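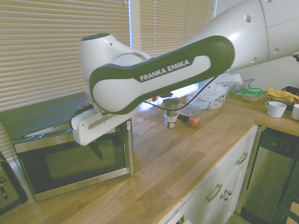 The longest track on the new Gimberg album lasts 48 minutes and contains, by a generous count, four notes. It was made with a pump organ, a reel-to-reel tape machine and a contact microphone taped to a radiator. There are no drums, no voice and no melody you could hum on the way home. The first pressing sold out before the records had left the plant.

Gimberg is a duo that has worked under that name for eleven years, and for most of that time almost nobody outside a small circle of tape collectors had heard of it. The two members do not give out their names and do not appear on their sleeves. They play live twice a year at most. Their early releases came out in editions of 90 cassettes, dubbed at home in real time, which means that a one-hour tape took an hour to copy and a full edition took several weeks of evenings.

The label that puts out their music now is Plotby, based in the mill town of Bostthorpe. It has a part-time staff of three and an office above a shop that repairs vacuum cleaners. Plotby began as a mail-order list for drone and dark ambient records, mostly imports, and only started releasing music of its own when one of its regular customers sent in a demo with an order for a Finnish double CD. The demo was not very good, but the second one was, and the label has put out a record every couple of months since then.

The catalog is wide for such a narrow field. There is a series of solo guitar recordings played with a bow, a set of processed foghorns, and a rather lovely album built from the hum of an electrical substation. What they share is patience. A Plotby record will usually take five or six minutes to tell you what it is doing, and then it will go on doing it.

People who love this music tend to describe it in terms of places: a cave, a harbor at night, an airport after the last flight. Gimberg's members don't much like that. In the notes that came with their third tape they wrote that they wanted to make something "with no weather in it." The pieces are built around very small differences in tuning. Two organ reeds are set almost the same pitch apart from true, and the slow beating between them becomes the rhythm. If you turn your head while the record is playing, the pulse seems to change speed. Move to the kitchen and it is a different piece.

The new album is called Calloway, after the chapel where most of it was recorded. The building stands on a back road nine miles from Bostthorpe and has not held a service in decades. The organ inside it is small, with one manual and a set of foot pedals that has to be worked the whole time to keep air in the bellows. Several of its reeds are cracked. A repair was offered at one point and turned down, as the cracked reeds were the ones the duo wanted.

The sessions took place in February, at night, when the road was quiet. The chapel has no heating apart from one radiator, fed by an old boiler in the basement, and the radiator knocks as it warms. On the first two nights the knocking ruined every take. On the third night they put the contact mic on it and kept it in. It can be heard on the opening side as a dull thud, slowed down to a quarter of its speed and placed so low in the mix that on small speakers it simply isn't there. On a decent pair of headphones it sounds like somebody moving furniture in the next house.

They recorded 167 takes across the month, some only a minute or two long and others that ran until the tape came off the reel. Editing took far longer than playing. Nothing was layered on a computer until the final stage, and even then only to join sections. Everything else was done by bouncing from one tape machine to another, which adds hiss each time. By the last bounce the hiss is nearly as loud as the organ, and it has been filtered so that it rises and falls along with it. The title piece ends with four minutes of this and nothing else.

Plotby pressed 1,865 copies on vinyl, an odd number that came about because a few boxes in the run were rejected for warped sleeves. That is the largest edition the label has ever made. It is also a risk for a company of this size. Vinyl prices have gone up, the wait at the plant was seven months, and a piece that long does not fit on one side. The title track is spread over two sides with a fade in the middle. The duo were against the fade and agreed to it only on the condition that the download would carry the piece whole.

Whether it works as an album is a fair question. The first side is the strongest thing they have done. It moves more than their older material, and there is a moment near the end where a low pedal note drops out and the whole piece seems to lift off the floor. The side that follows is harder going. It stays on two neighboring pitches for close to 20 minutes, and on a bad day I found it tiring. On a better day, with the window open and the volume down, I forgot it was on and was startled when it stopped.

New listeners may want to start somewhere else. The fourth tape, reissued on CD by Plotby, has shorter pieces and a warmer sound – part of it was recorded on a harmonium in a living room, and you can hear a clock. From there the step up to Calloway is not so steep.

The duo will play the album through once, in the chapel, with the audience seated on the floor. The doors close at 9 p.m. and stay closed until the piece is over. Tickets went to people on the mailing list first, and the few that were left went the same morning. There are no plans to film it. A recording will be made on a single tape machine at the back of the room, and the label has said it will release it only if the boiler behaves.

Calloway is out now on Plotby, on double vinyl and as a download. A cassette edition, dubbed at home as before, will follow in the fall.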